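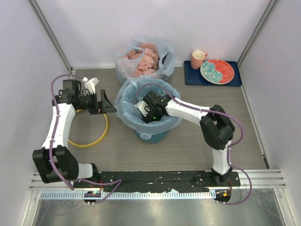 Fig. 1. Two-armed work area with pale walls on three sides and a grey wood-grain floor.

Taking Away the Small Bins: Does It Make People Recycle?
Project report, Neema Minja
Trostton College, submitted 10/12/25

1. Background

The college has two teaching blocks, Jakura and Mwakyusa. In February the college took the small bins out of the rooms in Jakura and put shared recycling stations in the corridors instead. Mwakyusa kept its small bins. The stations came from a supplier called Nomik, whose leaflet says that people who have to walk to a bin "think before they throw". The poster in the Jakura entrance goes further and says the change "has transformed our recycling".

I wanted to know what the poster was based on. I asked the facilities office and was sent the leaflet again. I asked a second time for any weights or contractor's invoices from before the change and was told these were kept for the whole site and not by block. So the claim on the poster can't be checked against anything the college holds, and this project is an attempt to find out what could be said with a clipboard and some rubber gloves.

2. What other people have found

There is a reasonable argument for the scheme. If the easiest bin to reach is a general waste bin, most things will go in it, paper and bottles included. Moving that bin further away removes the easy wrong choice. It also saves on liners, as a small bin with one apple core in it still gets a fresh bag.

I have two doubts about how this is usually shown. Reports of this kind tend to weigh what ends up in the recycling and stop there, without looking at whether it was the right stuff. A heavier recycling bag is not a better one if half of it is coffee. They are also often written soon after the new bins arrive, when there are posters up and people are on their best behaviour.

3. Method

I compared the two blocks over a fortnight in the autumn term. By then the stations had been in place long enough for the novelty to wear off.

In Jakura I looked at the corridor stations. In Mwakyusa I looked at 40 small bins in the rooms I was allowed into, along with the large recycling bins near the stairs. Each bag was opened on a plastic sheet and the contents sorted into paper and card, bottles and cans, food, and everything else. I recorded whether each bag was mostly right, partly wrong or badly wrong for the bin it came from. "Badly wrong" meant liquid or food had got into the recycling.

I also put a short questionnaire round both blocks. It went to 308 staff and students and 113 filled it in.
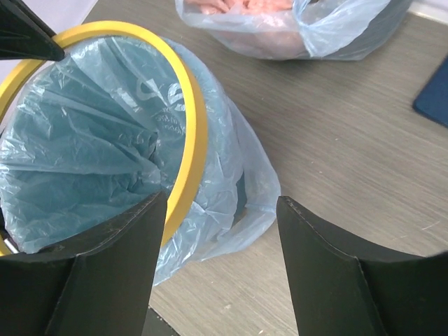
Fig. 2. Small bin with a yellow rim and a light-blue plastic liner.

4. Results

4.1 The bags

The Jakura stations did hold more paper and more bottles than the recycling bins in Mwakyusa. If I had stopped there I could have written the poster myself. But the Jakura recycling was also much dirtier. The usual problem was a takeaway cup with the drink still in it, which soaks whatever is underneath. The contractor's guidance sheet says that soaked paper will be refused, though I could not find out how often that happens here.

In Mwakyusa the small bins were mostly filled with food wrappers, tissues and pens. There was some paper that should have gone elsewhere, but less than I expected. The large recycling bins by the stairs were fairly empty and mostly clean.

One thing I hadn't planned for was litter. In several Jakura rooms there were carrier bags hung on door handles and the backs of chairs, being used as bins. I did not sort these as I had no permission to, so whatever was in them is missing from my results. This matters, because it is likely to be general waste and leaving it out flatters the stations.

4.2 The questionnaire

Most people in both blocks said they recycled "always" or "nearly always". I don't believe this, having seen the bags. People know what the good answer is. The free comments were more useful:

"I don't mind walking, I mind walking to a bin that's full."
"Nobody asked us. They just went over one weekend."
"Can't tell which hole is for cups."

The comment about cups came up in several forms. The Nomik stations have three openings and the labels are on the front panel at knee height, where you can't read them if you are standing close enough to use the thing.

5. Discussion

I can't say that removing the small bins improved recycling in Jakura. I can't say that it failed either. The two blocks aren't alike: Jakura has the café on the ground floor and Mwakyusa is mainly offices, so the cups may have more to do with where the coffee is sold than with the bins. A proper test would need figures from before the change, and those were not collected by block.

What I would say is that the poster should come down, or at least have its wording changed. "Transformed" is a strong word for something that was not measured. The saving in liners is probably real and would be a more honest thing to put on the wall.

Weaknesses on my side: one person did all the sorting, so the line between "partly wrong" and "badly wrong" is mine alone. I also got quicker and possibly less fussy in the second week. The people who returned the form may well be the ones who care about bins.

6. Suggestions

— Move the labels on the stations to the top, next to the openings.
— Put somewhere to pour away liquid beside the café exit.
— Ask the contractor for separate weights for each block before anything is changed in Mwakyusa.
— Leave the small bins in Mwakyusa until then.

Contact: Neema Minja, via the Trostton College project office | © Trostton College | Back to top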